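Jevance to open repair and reuse centre in Ellinby

2023-02-16, Ellinby. For immediate release. 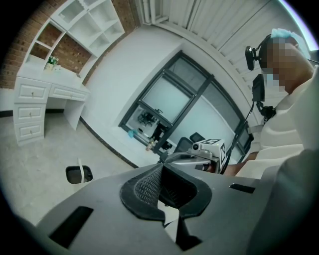

Household goods scheme moves to permanent premises

Jevance, the household reuse charity, has signed a lease on the former Saarinen furniture showroom in Ellinby and will open the building to the public in September. The new centre replaces the temporary unit at Rerow, which the charity has occupied since its first year of trading.

The showroom provides 1456 square metres of floor space over two levels. The ground floor will be given over to the sale of donated furniture, kitchenware and small electrical goods. The upper floor will hold repair benches, a training room and offices. All electrical items will be safety tested before they are put on sale.

During the past financial year the charity supplied furniture to 447 households in Ellinby and the surrounding villages, many of them moving out of temporary housing. Referrals will continue to be accepted from housing officers, health visitors and advice agencies, and the terms on which goods are supplied to referred households will not change.

Shufen Shao, Chief Executive of Jevance, said: "Our present unit has served us well, but we have had to turn away good wardrobes and beds for want of anywhere to put them. The Saarinen building gives us proper storage, a loading bay and a lift. We are grateful to the landlord for agreeing terms that a charity of our size can meet."

The move will create 17 paid posts, including apprenticeships in upholstery and appliance repair. Details of vacancies will be published on the charity's website before the summer.

Collections and deliveries will run from Rerow until the new centre opens. Donors with bookings already in place need take no action.

Notes to editors

Jevance accepts clean, usable furniture bearing a fire safety label. Mattresses are accepted by prior arrangement only.

Media enquiries should be addressed to the Communications Office, Jevance, Rerow.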